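양팔 로봇 동아리 드룬덴, 뚜껑 하나에 한 학기를 쓰다

공과대학 로봇 동아리 드룬덴(Drunden)의 이번 학기 과제는 정리 작업이다. 투명 플라스틱 통의 뚜껑을 열고, 안의 물건을 꺼내고, 다시 넣고, 뚜껑을 닫는다. 두 팔이 같은 작업대에서 서로 부딪치지 않고 이 순서를 끝내야 한다. 교내 대회 플라빈(Plavine)의 양팔 부문 규정이 그렇다.

참가 팀은 6개다. 팀마다 시연 데이터를 직접 수집하고, 그 데이터로 학습한 정책을 심사 당일 사람의 개입 없이 실행한다. 제한 시간은 127초. 뚜껑이 작업대 밖으로 떨어지면 그 회차는 무효가 된다.

드룬덴 팀장 모아타즈 벨카디는 기계공학과 3학년이다. 그는 가장 어려운 단계로 비닐봉지를 꼽았다. "투명한 통 안에 투명한 봉지가 들어 있으면 깊이 값이 거의 안 나옵니다. 봉지의 형상도 매번 바뀝니다. 7월에는 깊이 센서를 믿고 파지점을 계산했는데, 지금은 컬러 영상만 씁니다."

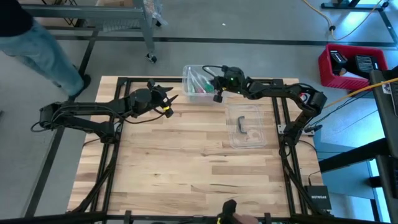

학습에 쓴 시연은 69회분이다. 초기에는 횟수를 늘리는 데 집중했으나 조작자마다 뚜껑을 잡는 방향이 달라 정책이 중간 지점에서 멈추는 현상이 반복됐다. 팀은 손잡이 접근 각도를 통일하고 기존 기록을 전부 폐기한 뒤 처음부터 다시 수집했다. 통의 초기 위치는 5개 구역으로 나누어 구역별 시연 수를 맞췄다.

두 팔의 간섭은 규칙으로 처리한다. 한쪽 그리퍼가 통 상부의 공유 영역에 진입하면 다른 쪽은 대기 자세를 유지한다. 동작 시간은 길어지지만 충돌 정지로 회차를 잃는 것보다 손실이 작다는 판단이다. 손목 케이블의 여유 길이도 조정 대상이었다. 짧으면 손목 회전 끝단에서 당겨지고, 길면 통 테두리에 걸린다.

지도를 맡은 에반시아 안드레아디스 교수는 학생들에게 모델 구조 변경을 학기 중반까지 금지했다. "실패 원인이 데이터인지 모델인지 구분하지 못하는 상태에서 둘 다 바꾸면 기록이 남지 않습니다." 팀은 실패 회차마다 단계, 그리퍼 개도, 조명 조건을 표에 적는다. 현재까지 가장 많은 항목은 뚜껑을 닫을 때 모서리 한쪽이 들뜨는 경우다.

남은 문제는 힘 제어다. 현재 그리퍼에는 힘 센서가 없어 모터 전류로 접촉을 추정한다. 벨카디는 뚜껑을 누르는 구간에만 별도의 전류 상한을 적용하는 방안을 시험하고 있으며, 결과에 따라 심사용 정책에 반영할지 정할 예정이다.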